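Page 97 of the second notebook

It is early evening and I am writing at the kitchen table with the window a little open. The rain stopped at four o'clock and the whole of Stoltham smells of wet leaves. I promised myself in January to write in English two times a week, and in most weeks I kept this promise, so tonight I continue, although I am tired and my hand is slow.

The subject is again the bread. I know I wrote too much on it already, but it is what fills my head now. My starter is from a piece my aunt gave me, dried on paper and carried here in an envelope, and it has lived in a jar on my shelf for 11 months. In the old flat it was strong and rose every morning. Since I moved to Rellside it is lazy. It makes a few bubbles, it smells like green apple, and then it sits there the whole day as if it has no plans.

I tried first the water. The water here is hard and leaves a white ring in the kettle, so I bought bottled water for one week and compared. There was no difference that I could see, only more plastic to carry down the stairs. Then I tried the flour. Naqvi, the shop at the corner, sells a wholemeal from Sarkier in a brown bag, and it is darker and more rough than what I used before. With this flour the starter woke up a little. It rose to the rubber band and stayed there until lunch. I was so pleased that I baked the same night, which was too early, and the loaf came out flat and heavy. I weighed it when it was cool: 672 grams. My mother would call it a good stone for keeping the cabbage under the brine.

I ate it anyway, toasted, with butter and salt. The taste was right. This is what makes me stubborn. If the taste was bad I would stop and buy bread like other people.

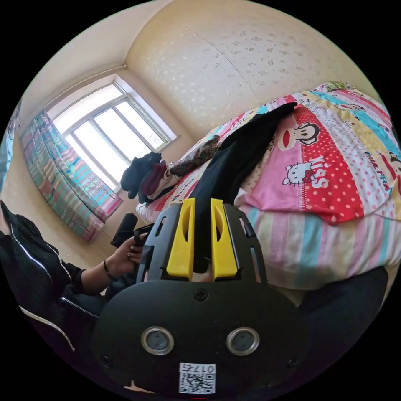
My grandmother never weighed anything. She put her hand in the flour sack, then in the trough, and she looked at the dough in the way one looks at a child who has perhaps a fever. When I was small I slept in the room next to the kitchen, and the dough slept near me, under a cloth and an old coat. It was always the bed where the house was warmest, she said, and if the night was very cold she put the smaller bowl under the blanket beside my feet. Last night I thought of this again. The yellow of the two fingers on the gripper, with the black strip between them and the bed beyond, is nearly the yellow of the enamel bowl she used for this, and it brought back the entire kitchen to me: the stove, the salt box, the calendar with the saints. I am surprised how a colour can do this. I had not thought of that bowl for many years, and now I even remember the place on the rim where the enamel was missing and where I was not allowed to put my lip.

So I understood that maybe my problem is simple and it is the cold. The old flat was over a bakery's storeroom and the floor was warm also in winter. In Rellside the kitchen faces north, and in the morning I can see my breath a little when I come to make tea. I was careful with water and flour, and I did not think of the most ordinary thing.

Today I moved the jar to the cupboard where the hot pipe goes through. I fed it at seven in the morning, the same amount of flour and water, and I put the rubber band at the level. At noon it was above the band. At three it had doubled and the top was round like a small hill. I walked to the cupboard too many times to look, I admit this, and each time I let out some of the warm air — this was stupid, but I could not stop.

Now the dough is made and it is resting in the big bowl with a plate on top. I used a bit less water than the last time because the Sarkier flour was sticky on my hands and I lost much of it in the sink. I will fold it again at nine, and once more before I sleep. Then it can stay in the cupboard until morning.

I must also remember to buy salt, there is only enough for one more loaf. And to write to my aunt, who asks me in each letter if the starter is alive. I would like to bake first and write after, so that I have something good to tell her. But she is waiting for three weeks already, so I will begin the letter tonight and leave a space at the end for the bread.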